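Standby Power in Student Housing: What Our Devices Use When Nobody Is Using Them

Project report, Home Energy course, Nghiêm Hall study group

1. Introduction

Many electrical devices keep drawing power after they are switched off. A television waits for a signal from its remote, a microwave runs its clock, and a phone charger stays warm in the socket with no phone on it. This is called standby power. We wanted to know how much of it there is in the rooms of our own residence hall and whether students could lower it without much trouble.

We chose this topic because electricity is included in our rent. Residents never see a bill, so there is little reason to think about small loads.

2. Method

We borrowed a Brumis plug-in meter from the physics lab and measured 83 devices in rooms and shared kitchens during August. Each device was plugged into the meter, switched off in the normal way and left for five minutes before we wrote down the reading. If the reading kept changing, we left it longer and took the average.

We did not measure anything wired into the wall, such as ceiling lights or the kitchen fans. Refrigerators were also left out, as they run all the time.

Residents filled in a short form about which devices they unplug and how often. The answers were typed into a spreadsheet and checked by a second member of the group.

3. Results

Of the devices we measured, 42 drew enough power in standby to show on the meter. The rest showed zero. A zero does not prove that nothing is being used, because the meter cannot show very small loads.

Game consoles and older stereo equipment were the highest. Most consoles dropped a lot when the quick start setting was turned off in the menu, and several owners did not know the setting existed. Newer phone chargers with nothing connected mostly showed zero. This surprised us, as chargers were the item residents most often said they unplugged.

The printer in the second floor lounge, a Zarkar model, used about 5 watts in standby. It is only used a few times a week. Over a full year that adds up to about the same as leaving a desk lamp on every evening.

4. Discussion

The habits people reported did not match where the power was going. Residents paid attention to chargers and left consoles and speakers plugged in. One reason given on the forms was that the outlets behind the desks are hard to reach - in the older rooms the bed has to be moved first.

A power strip with a switch would solve this for most rooms. We tried one from Dinance in two rooms for three weeks. Both residents said they used it at night but forgot it in the morning when they left for class. A timer might work better for the lounge printer.

There are limits to what we found. Our readings were taken in summer, when fewer students live in the hall, and the mix of devices is different in the fall. We also had only one meter, so we could not compare it against another to see if it reads correctly.

5. Suggestions

Add a page on console and TV settings to the move-in booklet.
Put the lounge printer on a timer.
Offer switched power strips at the front desk on loan.
Repeat the measurements in winter with a meter that reads below one watt.

6. Figure

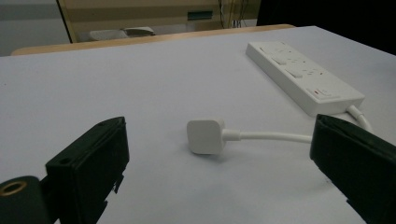 Figure 1. A white electrical plug on a tabletop.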